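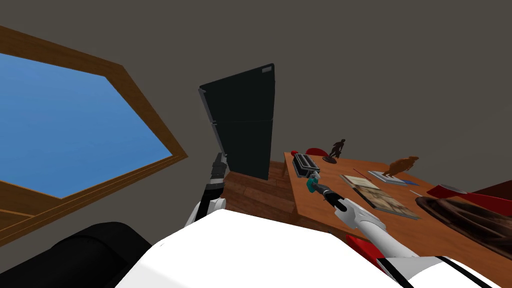
## 4. Placing and leveling the refrigerator

This section covers the Honex top-freezer models. If you have a Honex with the Tak ice maker, read section 6 before you push the unit into position, as the water line has to be connected first.

### 4.1 Choose the spot

Pick a firm, level floor that can carry the weight of a full refrigerator. Wood, tile and concrete are all fine. On carpet or soft vinyl, put a rigid board under the whole base.

Leave these gaps:

- 2 inches behind the cabinet
- 3 inches above the top
- enough room on the hinge side for the door to open past the cabinet wall, or the drawers will not slide out

Keep the unit away from ovens, heaters and strong sunlight. It will still run in a warm spot but the compressor will be on more often.

**Note:** Do not place the refrigerator in a garage or porch where the temperature drops below 40 °F. The freezer may stop cooling properly.

### 4.2 Move it into place

**CAUTION: The refrigerator is heavy. Two people are needed to move it.**

1. Tape both doors shut.
2. Lay the cardboard sheet from the carton on the floor in front of the space.
3. Tip the cabinet back slightly and walk it onto the cardboard. Do not pull on the door handles.
4. Push it straight back until the rear spacers are close to the wall. Check that the power cord is not trapped.
5. Slide the cardboard out and remove the tape.

If the cabinet was carried or stored on its side, stand it upright for 11 hours before plugging it in.

### 4.3 Level the cabinet

The two front feet are adjustable. The rear rollers are fixed. You will need the flat wrench from the Flesteter parts bag and a spirit level.

1. Pull off the kick plate. It is held by clips, so pull one end first.
2. Set the level on top of the cabinet, side to side.
3. Turn the foot on the low side clockwise to raise that corner. Have someone lean on the top of the cabinet to take the weight off the foot.
4. Turn the level front to back. The front should sit slightly higher than the rear – half a bubble is enough – so the doors swing closed by themselves.
5. Check side to side again. Raising the front often changes it.
6. Push on each top corner. If the cabinet rocks, one foot is not touching the floor. Lower it until the rocking stops.
7. Press the kick plate back on.

**Note:** Do not unscrew a foot more than 40 mm. If the floor is too uneven for that, use a solid shim under the foot.

### 4.4 Check the doors

Open each door halfway and let go. It should close slowly and seal all the way around. Shut a strip of paper in the door at several points and pull gently. You should feel some drag each time.

If the freezer door sits lower on the handle side than on the hinge side, loosen the top hinge screws, lift the door until it lines up, and tighten them again. Hinge covers and spare screws can be ordered from Celstead under the model number printed on the label inside the lower compartment.

Go on to section 5 to set the temperature.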